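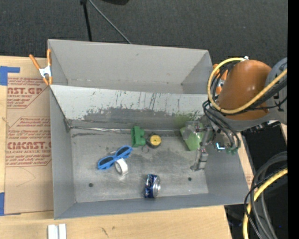

What we set out to build

Our project for the spring term was a bin-picking cell, put together in a shared workshop a short bus ride from campus. We called it Kistau, partly because every team had to have a name by the end of the first meeting and it was the only one all of us could spell. The goal on our proposal form was a single line: have an arm take mixed household objects out of a metal bin, one after another, without a person telling it which one to go for. It took us most of the term to understand how much was hiding in that line!

We are mechanical students for the most part, so we were happy with brackets and clamps and rather nervous about software. That shows in how the report is balanced, and we apologize in advance to whoever is grading the planning section.

The bin

We had first planned to fold our own bin, and there is a drawing for it in the appendix, but the Ketgate surplus store sold us a sheet-metal one that was bigger and a good deal stiffer than anything we could have made. We put a sloping divider across it, so the objects live in the front compartment and the rear one stays empty. The slope was meant to send things back down toward the floor when the fingers nudged them up against it. It has picked up plenty of scratches and a broad dark worn area low down, and we've grown fond of it all the same.

Two spring clamps with orange handles grip the sides. Our advisor wanted bolts. We kept the clamps because we were moving the bin nearly every session in the early weeks -- a little left, a little forward, back again -- and bolts would have meant drilling a tabletop that belongs to the whole workshop. If we had another term we would do it properly.

Choosing the objects

We spent a whole evening on this, which sounds silly, but the choice of objects decides how hard the job is. We wanted round things, flat things, shiny things and things with holes in them. The set includes a tape measure, a roll of white tape, blue sunglasses, a crushed beverage can and a green plastic block with steps down one side. The lime-green item in its clear plastic covering went in as the hard case, and it earned its place. Shiny plastic gave our depth readings a terrible time, and for the first month the software (we named it Penrose) would aim at a spot well above where the object really was.

The sunglasses were the other troublemaker. They are easy to find and awkward to hold, and a grasp on the wrong part lets them swing round and slip away. The can was much kinder to us than we had expected, even crushed.

Hoses and cables

A yellow hose and a bundle of thin black cables follow the arm down to the gripper, and we underestimated them badly. With too little slack they pulled on the wrist when the arm reached for the far corner, and with too much they sagged into the bin. We settled on a loop of hose by the last link and left it there. I would tell any team after us to sort this out in week one, before writing a line of code, since every change in the routing meant checking all the reach positions over again.

Runs and results

We logged 952 attempts in all. The first 52 were made before we settled the clamp positions and we left them out of the results, so everything in the tables comes from the remaining 900. An attempt counted as a success only if the object left the bin and stayed in the fingers for 4 seconds. The failures fell mostly on the two objects already mentioned, with corners coming next. Anything lying tight against the front wall was hard to get a finger behind.

Left to do

The acrylic sheet is for a guard on the open side, which the workshop asked for and which we haven't cut yet. Its brown paper stays on until we do. We would also like to try a softer fingertip from Clostel, and it would take around 2 afternoons to fit and test. The drawings, the parts list and the full log are in the appendix.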